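Working alongside the laundry arm: tips for the wash room

Festwood site, wash room and folding area. Revised 19/12/2025.

These notes cover the daily running of the room now that the arm does the opening, loading and closing on the front-loading machines. Sorting, stain treatment, dosing and folding are still done by hand. Read them with the machine manuals, which have not changed.

What has moved between jobs

The loader's post no longer exists as a separate job. The morning shift now has one person on sorting and one on folding, and either can stop the arm. Less time is spent bending at the doors. More time is spent standing at the sorting bench, so swap places at the mid-shift break and use the mats. Anyone with wrist trouble should ask for the folding side first.

The arm is slower per load than a practised person. It does not save minutes on a single wash. The gain comes from starting the next load while staff are busy elsewhere, and the rota has been written on that basis. Do not load by hand to catch up unless the arm has been put on hold at the panel. In April two hand loads were put in during a cycle and the count was wrong for the rest of the day.

Sorting

Empty all pockets. The arm does not check them.

Close zips and fasten bra hooks. Open hooks catch on the gripper fingers as well as on other clothes.

Tie apron strings in a loose bow. Long strings left free tend to hang over the door lip and get trapped when it closes.

Keep single socks and cloths in a mesh bag. Small flat items lying on the bottom of the basket are the ones most often missed.

Shake out sheets before they go in the basket. A tightly rolled sheet is picked up as one lump and washes badly in the middle.

Fill baskets to the line and no higher. Up to 20 garments is normal for a mixed load.

Bright reds go in their own basket until they have been through three washes. The arm takes baskets in order and does not separate colours, so a red item in the white basket will be washed with the whites.

Door and seal care

The door ring is now held in much the same place every time, so marks build up there faster than they did with hand opening. Wipe the ring with a damp cloth and a drop of washing-up liquid at the end of each shift, then dry it. Do not use scouring powder or anything oily. An oily ring lets the fingers slip.

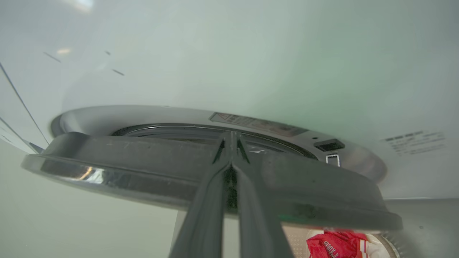
Gripper closed on the door ring, with the door hook and latch opening at the rim.

Check the hook with a fingertip. It should feel firm. If it moves sideways, tag the machine out and report it to Treltach, who hold the service contract for both the machines and the arm.

Run a dry cloth round the rubber gasket and pull the fold back gently to clear lint, hair and coins. Leave the door ajar by 5 cm overnight.

Gripper pads

Put the arm on hold and wait 30 seconds before touching it. Brush lint out of the finger grooves with a dry toothbrush. Do not wet them. Replace pads in pairs from the Lendon box on the shelf and write the cycle reading in the log. The last pair came off at 1,084 cycles with the edges rounded.

If the arm stops mid-door

Press hold. Look for cloth in the gap first. Free it by hand, open the door fully, and restart from the panel. After a second stop on the same machine, leave it and use the next one.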